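# How a Sock Is Made

Socks are among the first clothes we put on in the morning. This page explains how they are knitted and why they stretch.

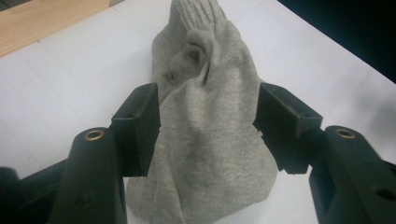 A sock is made from yarn, a long thread of twisted fibres. The fibres may be wool from sheep, cotton from a plant, or a material made in a factory. Many socks use a mixture.

## Loops, loops, loops

Knitted cloth is made of rows of small loops. Each new loop is pulled through the one below it. When you tug the cloth, the loops change shape and let it grow wider. When you let go, they move back again. Woven cloth, such as a bed sheet, has straight threads that cross over and under each other, and it stretches much less.

## The parts of a sock

- **Cuff:** the top edge. It is often ribbed, with raised lines of knitting that grip the leg gently.
- **Leg:** the tube between the cuff and the heel.
- **Heel:** a pocket shaped to fit the back of the foot.
- **Toe:** the closed end, joined with a seam.

## Why do some greys look speckled?

Yarn can be spun from light and dark fibres together. The result is called heathered yarn - a soft colour with tiny flecks in it.

## Try it yourself

Ask an adult for an old sock and a ruler. Lay the sock flat and measure across the cuff. Stretch it gently and measure again. Write down both numbers, then do the same lower down the leg. Which part stretches further?

Text by Hamish Mackay, for readers aged 5 and over.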